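Zernex opens its Ustbridge teaching room and lets visitors show a robot what to do

USTBRIDGE, Monday, January 30, 2023

Hello from Ustbridge! I'm Joelle Rizk and I run the teaching room at Zernex, so I get to be the one who tells you our news. From this spring we're opening the room to visitors, and anyone who books a place will be able to sit down at Perron, our two-handle remote control desk, and teach a robot a job with their own hands.

I've wanted to do this for ages. Most people I meet think you teach a robot by typing at it for weeks, and there is still a fair bit of typing in our building (ask the team upstairs). But the bit I love is the showing. You hold the handles, the arm follows you, and everything you do is saved as one go. Do the same small job enough times, with the pieces in different spots, and the software has something to learn from.

The job we're starting with is building blocks. Pick one up, put it on or beside another, let go, start again. It sounds like nursery school and I make no apology for that. Blocks have flat sides and odd sides, they roll or tip if you nudge them, and you can tell at a glance if you've made a mess of it.
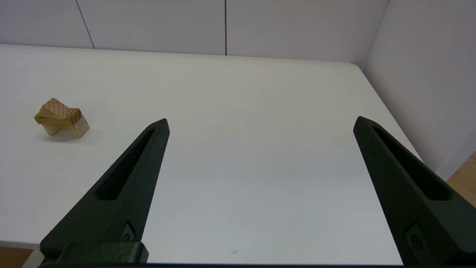 The view from the wrist camera, gripper open, with the wooden pieces over to the left of the table.

Our drivers work from the wrist view as well as from their own eyes, and I'd tell any visitor to get used to it early. My first afternoon at Perron I kept looking up at the arm and then losing my place on the screen. I must have pushed the same block off the table a dozen times. Now I look at the tips of the fingers and very little else, and my goes are much smoother for it.

So far we have saved 1242 goes at the block job, and we want to reach 3000 by the end of May. That's where you come in. Everyone drives differently. I'm slow and fussy, and I like to line the fingers up well before I close them. A colleague of mine swoops in from the side and gets there in half the time. We'd like the robot to learn from both of us, and from people who have never touched one before, so please don't think you need to practise first.
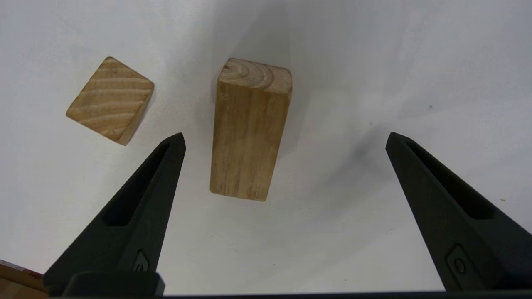

The awkward part for most people is a tall piece. If you come down a little off centre, one finger touches before the other and over it goes. We keep those goes too, marked as misses, and I've asked for the ones where the driver stops, backs off and tries again to be put in a folder of their own. I think they're worth more than the perfect ones – not everyone here agrees with me, and we've had some lively lunches over it.

All the goes are fed into Hirno, our learning software, which then has a try at the job by itself while the driver keeps a hand near the stop button. Visitors can stay and watch that if they like.

We have 80 places for the first round of visits. Each one lasts roughly two hours, including a cup of tea and a slow warm-up at the desk. Visits are free. You can come alone or with a friend, and you'll be sat down the whole time. Schools and colleges are very welcome, but do get in touch before you book so we can sort out a sensible group size.

Reporters who'd like a turn at the handles should ask for me by name. I'll even let you have the good chair!

Press contact: Joelle Rizk, Teaching Room, Zernex, Ustbridge

Search news Go

We use cookies to help this site work. Accept Manage settings

© 2023 Zernex. All rights reserved. Back to top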